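Seating Memory in an Older Workstation
July
By the Hardware Desk

Most of the failed memory upgrades that reach a repair bench have nothing wrong with the memory. The module is good, the slot is good, and the contact between them is poor. A board that has been in service for years picks up dust and a film of oxide on anything left exposed, and an empty slot is exposed all the time.

The work starts with power. Shut the machine down, pull the cord, and hold the power button for a few seconds to drain the supply. Lay the case on its side so the board is flat and the slots can be pressed straight down. On a tall tower this also takes the load off the graphics card bracket, which tends to sag.

Before a module goes anywhere near the board, look at the layout. On many desktop boards the memory slots sit close to the processor socket and the voltage-regulator parts, and there is less room for fingers than the catalog photos suggest. With a large cooler in place the nearest slot may be hard to reach at all. If the cooler has to come off for some other reason, do the memory in the same session. 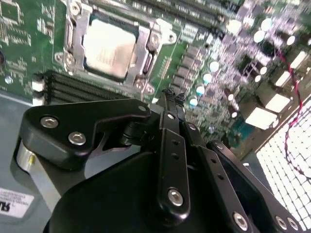 One reader of this column, Oddsson, objects to that order of work and prefers to fit memory last, after the cooler is back on, on the grounds that an open processor should be covered as soon as possible. It is a fair point. The compromise is to have the modules unpacked and the slots cleaned before the cooler is lifted, so that the processor is uncovered for the shortest time.

Cleaning is done with dry compressed air in short bursts, can upright, nozzle held well back. Contact edges on a used module can be wiped with a lint-free cloth and a little isopropyl alcohol at 80 percent or better, then left to dry. Pencil erasers are still recommended in some manuals. They leave crumbs, and they take gold off along with the dirt.

Slot order matters more on workstation boards than on ordinary desktops. A board built for two processors divides its memory between them, and a module placed in the wrong bank may be ignored. The printing beside the slots settles the question faster than the manual, provided it is read before the module covers it. A long graphics card can hide part of the bank, and taking the card out costs a minute.

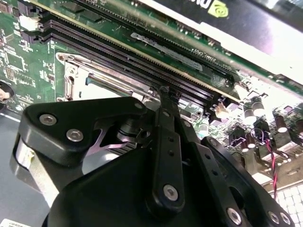

Surely the card should come out every time, writes Tomov, who has cracked one latch working underneath one and does not intend to crack another. We would not make it a rule. If both ends of the slot can be reached and pressed evenly, the card can stay.

Line up the notch, set the module upright in the slot, and press at both ends until the latches close — the force needed is higher than most people expect. A module with one end high will often pass a glance and fail at power-on. Check it against the slot at eye level.

After assembly, run a full memory test before the side panel goes back on. Our bench machine took 118 minutes for one complete pass. Errors that move with the module point to the module; errors that stay with the slot call for another cleaning and a second attempt.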